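Learning to make injera in a very small kitchen
24/11/2019

So the second batch went in the compost too. I wasn't going to write about it, but a couple of you asked in the comments how the injera project was coming along, and the answer is that it's coming along slowly and my kitchen smells like a brewery.

Quick catch-up for anyone new. Back in April I moved into the top floor of a house on the Brolgate side of Bruddale, and two doors down from me is a tiny Ethiopian lunch place run by Mitiku Berhe. I ate there once, then I ate there the next day, and by the end of the month he was putting my order in when he saw me cross the street. At some point I said, in the careless way you say these things when you're full of lentils, "I bet I could learn to make this." He laughed for quite a long time and then gave me a jar of starter.

The starter is called ersho, and it's the yellowish liquid that collects on top of the batter as it ferments. You save a bit of it from one batch and it gets the next one going. If you've kept a sourdough you'll get the idea, except I've killed two sourdoughs, which I did not mention to Mitiku.

Batch one was my own fault from start to finish. I bought teff flour, mixed it with water and ersho, put a plate over the bowl and then went away for a long weekend to see my sister in Sandberg. When I came back there was a mat of something fuzzy and pink on it. Pink! Out it went, bowl and all (it was an ugly bowl).

Batch two I watched like a hawk. Stirred it, poured off the dark water, kept it on top of the fridge where it's warmest. It bubbled, it smelled sour in a nice way, I was so pleased with myself. Then I got to the cooking part and found out that the cooking part is the hard bit. You pour the batter in a spiral from the outside in, you wait for the little holes to open up all over (they're called eyes, which I love), and then you put the lid on and let it steam. You don't flip it. Mine got eyes on one side of the pan and stayed smooth as a plate on the other, and when I tried to slide it off it folded up into a sort of damp gray sock.

I took a piece down to Mitiku in a sandwich bag. He held it up to the window, said "hm," and asked me what I was cooking it on. When I told him it was the frying pan I do my eggs in he went very quiet.

Ward Martens, who I used to share an office with and who will fix anything with a plug on it, said the pan was only half the trouble. My stove is an old Voltberg electric with two rings, and only one of them gets properly hot, and that one heats more on the left. He came over with an oven thermometer and a bag of clementines and we spent an evening moving the pan a quarter turn at a time and writing numbers on the back of an envelope. You can't do much about a lopsided ring except turn the pan and be patient, so that's what I do now.

I also bought a proper flat pan, 12 inches, with a glass lid that fits. It cost more than I want to say on here. A real mitad is much bigger, but a real mitad would take up my entire counter and I'd have to eat standing in the bathroom.

Batch three is the one I'm actually excited about. Here's what I changed, in case it's any use to somebody. I went with 225 grams of teff to start with and no wheat flour, in a glass bowl so I could see what was going on. I left it 3 days with a cloth over it. Then I did the step I'd skipped both times before, called absit, where you boil a little of the batter with water until it's thick, let it cool down and stir it back in. I'd read about it and decided it sounded fussy. It IS fussy. It also made the batter puff up to the top of the bowl in a couple of hours, which neither of the others ever did.

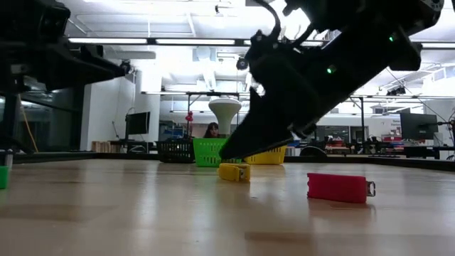 I got five out of that bowl that you could call injera without blushing. The first one stuck, the second one tore, and then something clicked with the pouring and I stopped panicking halfway round. Eyes nearly all the way to the edge! I let them cool on a clean dish towel one at a time, because if you stack them hot they glue themselves together and you've made a cake.

Dinner was red lentils with berbere, some collards, and a tomato salad with far too much green chile in it. I ate with my hands over the sink, very elegant. The sourness was about right, maybe a touch sharper than his, and I think next time I'll pour off more of the water before I do the absit.

I saved one for Mitiku and carried it down on a plate this time. He tore off a corner, chewed it, and said the bottom was good. I asked about the top. He said he'd give me some more ersho.

Batch four is on the fridge as I type. If anyone knows where to get ivory teff without paying for shipping, please leave me a comment, I'm down to the last scoop of the brown.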